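The Oltora tablecloth has been on our kitchen table for 3 months. It washes well at 90 degrees, and the plaid has kept its teal. The hem is the weak spot -- one corner came undone after the second wash and I had to restitch it.
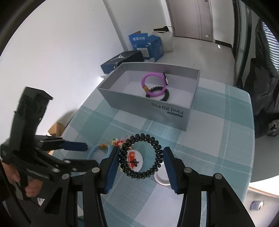 Sadao Arai wrote that his hem held up fine, but that the cloth shrank enough to show the table ends. I'd size up. At $27 it's still a fair buy, and it needs no ironing if you hang it straight away.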